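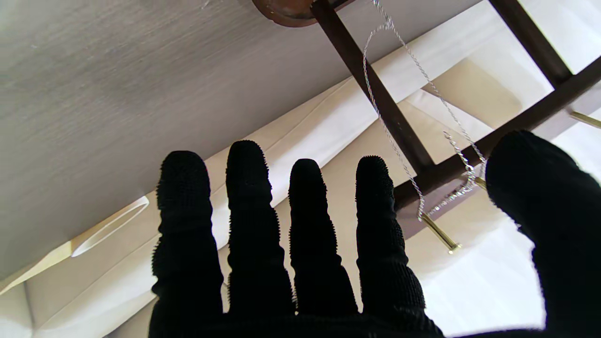
How to Submit a One-Act Play to the Drolness Theatre

The Drolness Theatre accepts unproduced one-act plays for its annual Chauhan Readings. Writers are asked to follow the steps in order. Scripts that do not meet the requirements are returned unread.

Step 1. Check the length

A script should run to no more than 14 pages in standard stage format. Title page and cast list are not included in the total. Adaptations are accepted if the source is in the public domain or written permission is attached.

Step 2. Prepare the script

Remove your name from every page, including headers and file properties. Give each character's name in capitals above the line spoken, and set stage directions in parentheses. Lighting and sound cues should appear only where the story depends on them. Save the finished script as a PDF.
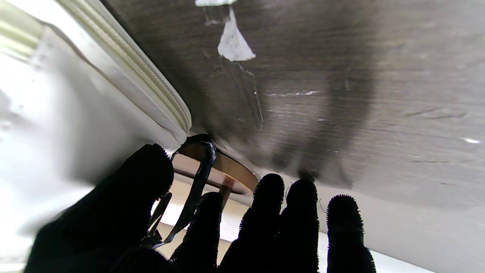
Gloved hand beneath a gray wood-grain panel.

Step 3. Write the synopsis

The synopsis may not exceed 600 words and must give the ending. List the characters with approximate ages and note any doubling of parts. Reviews, cover art and production history for other works should be left out.

Step 4. Complete the entry form

The form is available from the box office in Plotham and on the Readings page. Enter the title exactly as it appears on the script. Co-written plays need the signature of each writer. A writer may enter up to 2 plays, each with its own form.

Step 5. Send the entry

Upload the script, synopsis and form together through the Soviner portal. Entries close on 28th November. A receipt number is issued by email and should be quoted in all correspondence. Corrected drafts cannot be exchanged once the receipt has been sent. 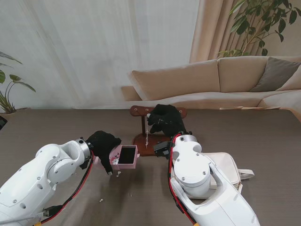 Rajkumari Negi commented: My receipt went to the spam folder and I very nearly entered the play a second time. Could the page ask people to look there first?

Reply from the Readings office: Thank you. Writers who have not received a number should check their spam folder before contacting the box office. Decisions are sent by email in December.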